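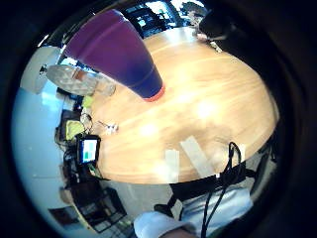
Round table by the windows, clear glass dish and the purple piece on or just above it.

Table Work and the New Handling Line: Your Questions
Updated 7 Oct 2021. Put together quick by Sumathi Ramasamy, Tilletby site. More answers as we get them.

Is my job going away?
No. No layoffs tied to this, Tilletby or Sulberg. Management put it in writing in August and the letter is on the board by the time clock. Some jobs change though, see below.

What does the automation take over?
Pick up, set down, sort. Mostly the repeat stuff on small tabletop goods -- dishes, cups, small household pieces. Packing fragile orders stays with people. So does final check.

Who is doing the table sessions?
Anyone on day shift who signed up. You handle goods with the hand tool, the way you would normally do it, and the recordings go to Kravchuk, who set up the arms on the line. Sign-up is voluntary. Saying no doesn't go in your file.

Do I get paid different for a session?
Same hourly rate plus the skills premium. Shows on a seperate line on your pay stub. Missing? See payroll, not your lead.

How long is a session?
Until your next regular break. Then swap out. No back-to-backs, even if you feel fine.

The tool makes my wrist sore.
Stop. Tell your lead same day. Thịnh Lò handles ergonomics for both sites and can change the grip or take you off sessions. Don't wait for it to go away on its own.

Am I being timed?
Not for performance. The recordings have timestamps, yes. Supervisors can't pull them to compare people. If somebody quotes you a session time in a review, bring it to Sumathi.

What about my coworkers in the background?
Fair question, came up a lot. Anybody near the table gets told before recording starts and can move. Personal stuff too -- put away anything you don't want recorded.

What if I drop or break something?
Write down the item and keep going. No charge to you. Sweep up glass before the next person sits down, please.

What is Turker?
The scheduling screen. It shows which goods go to the line and which come to the hand stations. You can override it. Press Hold, pick a reason, done. We have had 88 overrides so far and most of them were right, so keep using it.

Will the line be faster than us?
On plain sturdy items, sure. It did 900 in its best shift at Sulberg. On clear glass it is still slow and needs somebody standing by. We don't expect that to change this year.

So what do I do when the line has my old work?
Three ways to go: line tender, final check, or repair bench. Training is on the clock. Pick your first and second choice on the form. Seniority decides ties.

I'm on nights. Do I get the same training?
Yes, same course, same pay. Night dates aren't set yet. We know thats late.

Can I go back if I hate the new job?
You have 100 working hours to change your mind, no questions. After that it goes through the normal transfer list.

Who do I ask?
Sumathi Ramasamy, ext. 1,357 (just dial the numbers, the phone list added a comma and we can't get it out). Thịnh Lò for anything sore, stiff or badly placed.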